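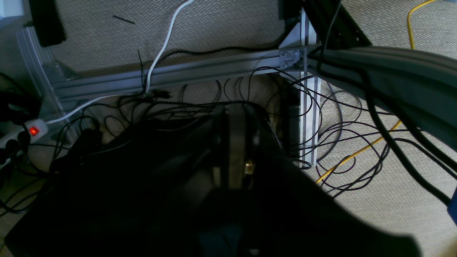 Pilling, lint and the washing machine
08/06/2022

A pill is a small ball of tangled fibre that stays anchored to the cloth. It forms in stages. Rubbing lifts loose fibre ends out of the yarn, the ends tangle with one another, and the tangle tightens with further rubbing. After that it either wears off or stays put, depending on how strong the anchoring fibres are.

Wool pills early and then mostly sheds them. Polyester pills more slowly but the fibres are strong, so the pills remain. Blends are often the worst of the lot: the weaker fibre breaks and supplies loose ends, and the stronger one holds the resulting ball in place. A jumper can therefore look bad after a month even though the cloth has lost very little weight.

Yarn matters too. Long fibres and a tight twist leave fewer ends at the surface. Brushed finishes do the reverse on purpose, which gives the soft feel in the shop.

My machine is an old Caveck front loader. The default mixed cycle spins at over 1,000 rpm and runs for longer than most of my clothes need. I have moved the knitwear to the short cycle at 20 degrees, inside out, with the drum about half full. Zips are closed and anything with hook-and-loop tape goes in a separate load. Towels also go separately, as they shed lint onto everything. 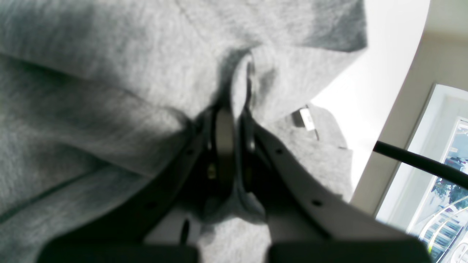 Does fabric softener prevent pilling?

It can reduce friction between fibres a little, but it leaves a residue and does nothing about the loose ends already on the surface. A gentler cycle is the better place to start.

I used Irnedis liquid throughout, at the lower dose on the bottle. Powder is fine for cottons but undissolved grains are mildly abrasive on a short cool wash.

For removal I have tried 2 tools. The battery shaver is quick on flat areas and poor near seams, where the guard rides up and the blade can catch. The comb is slower and gives more control. With either, the cloth should be dry, laid flat and held without stretching. Pulling pills off by hand draws fresh fibre out of the yarn, so the patch tends to come back.

Vilém Kolář wrote to point out that I had left out tumble drying in the earlier post. Fair point. The contents of the lint filter are fibre from the clothes, and a long hot cycle adds a good deal of rubbing. I now dry knitwear flat on a rack and clean the filter after each load of towels.

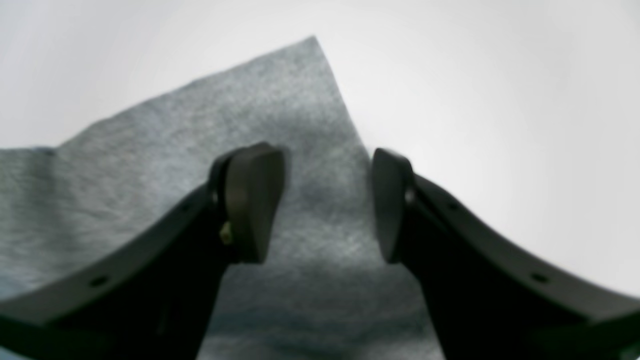
Mottled grey cloth, felt-like surface.

Cuffs and underarms are still the first places to go on everything I own. I will check the same jumpers again in November and note which cycle each has had.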